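MINIATURAS E CURIOSIDADES EM CASA: COMO GUARDAR, LIMPAR E EXPOR

Quem junta coisas minúsculas – livros do tamanho de um selo, canivetes de chaveiro, baralhos que cabem numa caixa de fósforos – sabe que o problema raramente é comprar. O problema é o pó, a umidade e a peça que cai atrás do armário.

ONDE GUARDAR — Gaveta rasa com divisórias é melhor que vitrine para quem mora perto do mar. Forre o fundo com feltro sem cola. A cola de contato solta vapor por meses e escurece prata e latão. Caixas de anzol servem bem, desde que tenham sido lavadas com detergente neutro e secas de um dia para o outro.

LIVROS EM MINIATURA — Guarde deitados, nunca apertados. Para abrir, apoie a lombada no dedo e vire as folhas com um palito de bambu de ponta lixada. Um livro de 21 milímetros não aguenta ser aberto por inteiro; pare na metade do ângulo. Se houver mofo, isole a peça num saco de papel e passe pincel seco ao ar livre, de máscara.

METAL PEQUENO — Nada de palha de aço. Use cotonete com álcool isopropílico, depois pano de algodão. Em peças com dobradiça, uma gota de óleo de máquina de costura na ponta de uma agulha já é muito. O excesso junta poeira e trava tudo em poucas semanas.

RELÓGIOS E BRINQUEDOS DE CORDA — Dê corda uma vez por mês, só até sentir resistência. Farhad Kiani, que conserta os meus, recomenda guardar sem corda as peças que vão ficar paradas por muito tempo. Pilhas tipo botão saem antes de guardar.

VITRINE — Se for usar uma, deixe longe da janela. Luz de LED fria, duas horas por dia, chega. Testei as cúpulas Skernel e as Drolport: as primeiras vedam melhor, as outras riscam menos na limpeza. Em ambas cabe um sachê de sílica atrás da base. Troque quando mudar de cor.

FERRAMENTAS À MÃO — Pinça de ponta curva, lupa de mesa, pincel número 2, lâmina de estilete nova. 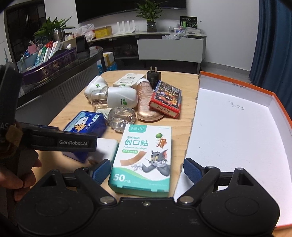

A lâmina é para soltar etiquetas antigas: aqueça com secador na temperatura baixa, espere um minuto e levante o canto devagar. Trabalhe dentro de uma bandeja de borda alta, forrada com toalha clara. Peça que pula da pinça fica na toalha.

ETIQUETAS — Escreva a lápis, em papel sem ácido, e amarre com linha de algodão. Não cole nada na peça. Minha lista tem 14 colunas e uso quatro: nome, medida, origem e gaveta.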